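Two Generations of Secondhand at Cerkside

May 7, 2024
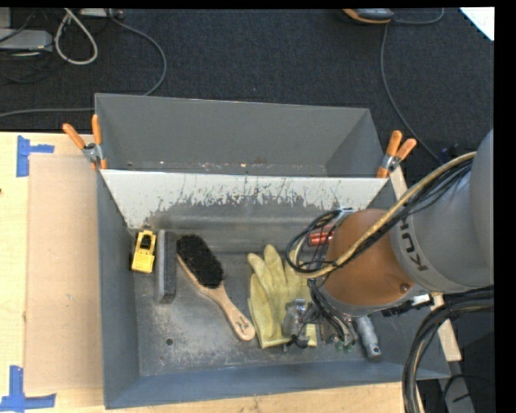 The woman who runs the secondhand hardware shop on the Cerkside lot doesn't sit down for interviews. So we walked. She took over from her father in November, kept the name (Brabec, over the door) and most of the prices. "People want a hinge for 5 dollars, not a story," she says. Stock comes from house clearances mostly. Chipped paint doesn't bother her, scraped coating down to gray metal doesn't either, and a spring clamp with orange handles will sell the day it goes out. "Clamps, always clamps. You never have enough."

Rent is the worry. It went up 40 percent in two years, and the Ziveck building next door is already half vacant. Would she move? Long pause. "Where to?"

She opens at seven, closes when it gets quiet. Saturdays are packed, weekdays not so much. Her best sale ever was a set of 100 brass drawer pulls, all matching, to a couple redoing a kitchen. They payed cash and came back for the screws.

Online sales? She tried it once. "Too much tape." Then a customer wanted to know about door knobs and that was teh end of it.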